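Chapter 10
Small Ovens, Big Heat: Cooking on the Countertop

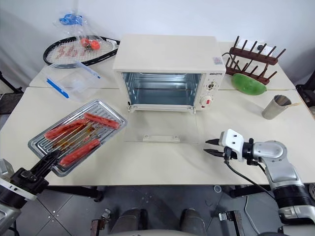

Plenty of good cooks learned on an oven no bigger than a bread box, and this chapter is for anyone about to join them. A toaster oven heats up fast, fits on almost any table, and will happily roast, toast, bake and broil — once you get to know its habits!

Those habits come from its size. In a full-size oven the food sits far from the heat. In a small one the top of a sausage or a slice of bread may be only a few inches from a glowing element, so browning starts early and can race ahead of the middle. You will learn to use that closeness for crisp skins and bubbling cheese, and to tame it when you want gentle, even cooking.

We start with the parts you touch most: the dials, the door, the wire rack and the tray. A door that folds down needs clear space in front of it, so plan your table before you turn anything on. Then come sausages, a wonderful first project. They show you how fat melts, how casings tighten and split, and how a ridged tray lets the drippings run down and away from the meat.

Before you read on, find the manual for your own oven and look up its largest safe tray size. Keep a notebook handy too. You will cook one batch for 18 minutes, turn up the heat for the next, and compare the two — and the difference is delicious to study.

Key words in this chapter: element, broil, preheat, casing, drippings, carryover cooking

10.1 Getting to Know Your Oven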